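Albers 침실 수납 시스템 설치 안내서
4장. 벽걸이 옷걸이 봉 달기와 침대 주변 정리

드디어 가장 재미있는 단계입니다! 3장에서 벽 받침대까지 고정하셨다면 힘든 일은 거의 끝났어요. 이번 장에서는 봉을 걸고, 옷을 나누어 걸고, 침대와의 간격을 맞춥니다. 받침대가 아직 흔들린다면 3장으로 돌아가 나사를 다시 조여 주세요.

준비물
- 옷걸이 봉 1개와 끝마개 2개
- 벽 받침대용 고정 나사 4개
- 육각 렌치(부품 봉투 B에 들어 있습니다)
- 수평계, 줄자, 연필
- 마른 천

4.1 봉 걸기

1. 봉을 마른 천으로 닦습니다. 출고할 때 얇게 바른 보호 기름이 남아 있으면 옷에 묻을 수 있습니다.
2. 끝마개를 한쪽만 먼저 끼웁니다. 딸깍 소리가 날 때까지 미세요.
3. 마개를 끼우지 않은 쪽부터 양쪽 받침대 고리에 차례로 통과시킵니다. 혼자서도 할 수 있지만 둘이 하면 훨씬 수월해요.
4. 반대쪽 끝마개를 끼웁니다.
5. 수평계를 봉 가운데에 올려 기울기를 확인합니다. 한쪽이 낮으면 받침대 아래 조절 나사를 시계 방향으로 반 바퀴씩 돌려 맞춥니다.
6. 고정 나사 4개를 손으로 살짝 조인 다음 렌치로 마무리합니다.

주의: 전동 드라이버로 고정 나사를 조이지 마세요. 나사산이 뭉개지면 받침대를 통째로 바꿔야 합니다.

참고: Predcombe형(짧은 봉)은 가운데 받침대가 없습니다. Prandport형(긴 봉)은 가운데 받침대를 꼭 함께 쓰세요.

4.2 침대와의 간격 맞추기

1. 봉에 가장 긴 외투를 한 벌 걸어 봅니다.
2. 외투 밑단과 이불 사이를 잽니다. 200 mm 이상이면 아주 좋습니다. 이불을 털 때도 옷이 걸리지 않아요.
3. 간격이 모자라면 침대를 옮기거나, 긴 옷을 침대에서 먼 쪽으로 몰아 겁니다.
4. 침대 발치에 디딤대나 낮은 단을 놓는 분도 많지요. 이때는 단이 바닥에 평평하게 닿는지, 침대 다리를 밀지 않는지 확인하세요.

주의: 봉에 매달리거나 봉을 손잡이처럼 잡고 단에 오르지 마세요.

4.3 옷 나누어 걸기

1. 무거운 겨울 재킷은 받침대 가까이에, 셔츠처럼 가벼운 옷은 그 사이에 겁니다.
2. 옷걸이 고리는 모두 같은 방향으로 돌려 둡니다. 꺼낼 때 정말 편해요!
3. 한 구간에 두꺼운 옷은 10벌까지만 겁니다.
4. 철 지난 옷은 커버를 씌워 한쪽 끝으로 모읍니다. 10월에 한 번 자리를 바꿔 주면 겨울옷을 찾느라 헤맬 일이 없습니다.

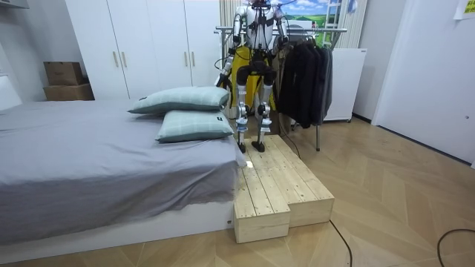
그림 4-1. 침대 발치의 계단식 나무 단과 걸어 둔 재킷

4.4 첫 주 점검

1. 설치하고 7일이 지나면 고정 나사를 다시 한 번 조입니다. 옷 무게로 받침대가 자리를 잡으면서 나사가 조금 풀릴 수 있습니다.
2. 봉 가운데가 처졌는지 수평계로 다시 봅니다.
3. 벽지에 금이나 들뜬 곳이 보이면 옷을 모두 내리고 부록 A의 벽 종류별 안내를 확인하세요.

참고: Trivville 서랍 모듈을 함께 구입하셨다면 이 점검을 마친 뒤에 5장으로 넘어갑니다. 서랍 모듈은 봉 바로 아래에 들어가기 때문에 순서를 바꾸면 나사에 손이 닿지 않습니다.

개정일 3/27/24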